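December, gone nine at night

Tea's gone cold again and I've got dust up my nose, but I wanted to get this down before bed. It was an old computers day! I do love an old computers day. You start off meaning to look at one thing and by the afternoon you've got opinions about screws.

The tower was one of the Dells, a big dark grey lump (my back knows about it this evening). Side panel off, laid down flat so I could get a proper nosy inside. Whoever had it last kept a list in biro for me, bless them, all 12 things they thought might be wrong, and number 2 was just "noisy".

I'd forgotten how much I like the blue plastic bits in these. Nandi Gumede rang in the middle of everything to ask if I'd still got her Flindier screwdriver set. I have. I said I'd look for it. I'll drop it round before Christmas, and she can have the 80 rand I owe her for the Mahlangu lunch as well, so that's my conscience sorted.

What else? I want to write up labels for the little bags of screws properly this time, in pen that doesn't rub off, as last winter I ended up with 27 bags and not a clue between them. And I must ask at Dinirance about thermal paste, mine's like old toffee. Had toast for supper, standing up, with the radio on. Bed soon, once I've found my other slipper.

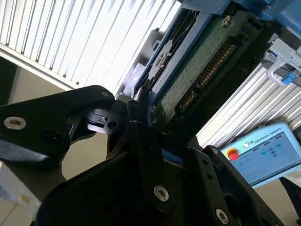
Blue frame and green board, then the tower on its side with the processor out of its socket.
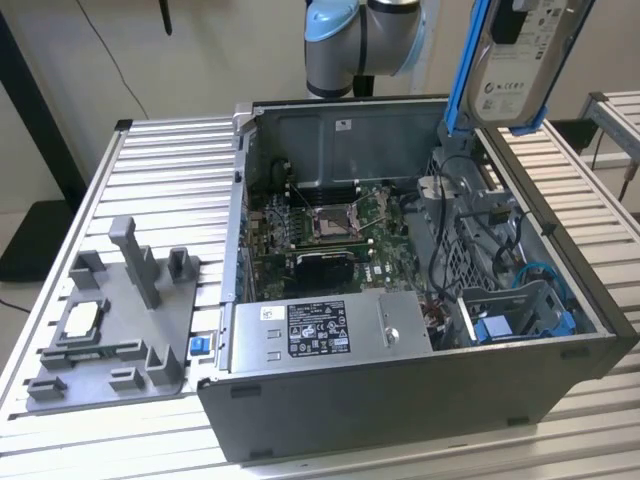

Annatjie Khumalo
Diarist and mender of old computers

Slipper was under the stairs. Tomorrow I'll start on the bags, and then there's the graphics card to think about, and I've promised myself a proper breakfast first, with an egg.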